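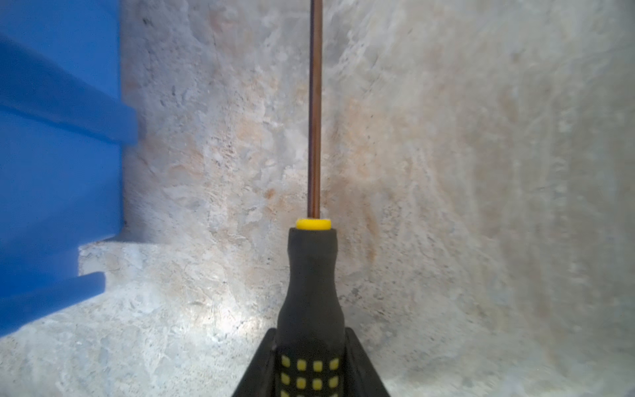
Dear Rosine,

Thank you for your patience with this one, which I had promised you by Friday and which kept getting pushed aside by the work itself. I'm happy to say the tool library at Stinness is in much better shape than when you last heard from us!

Most of the period went on sorting. Over the years we had been given 2,674 hand tools, and until this grant came along they lived wherever somebody had last put them down. Anahera Cartwright and Tariq Kiani have now been through the lot. They started with the screwdrivers (by far the worst of it), and they set aside the ones with firm, grippy handles for the lending shelves, as those are what our older members ask for again and again. A black rubber handle with a bit of yellow on it is also a good deal easier to spot at the bottom of a bag, as Tariq likes to remind us.

So far 415 tools have been cleaned, tagged and entered in the lending book. Another 500 are cleaned but still waiting for tags, and I'm afraid the tags are my fault, as I ordered the small size and they tear when you thread them.

We have spent less than planned on shelving, because Zaidi let us have their old racks for the cost of the van. With your agreement I would like to move what is left over to sharpening, where we are short. The chisels are in a sorry state and Rizwan Sial can only manage one evening a week.

The repair evenings have been lovely, if a little crowded. We ran 3 before the December break and had to bring in extra chairs for the last. Taner Işık has offered to lead a beginners' session on fixing loose hinges, and I will send you the date as soon as he and I have settled it.

With warm thanks from all of us at Stinness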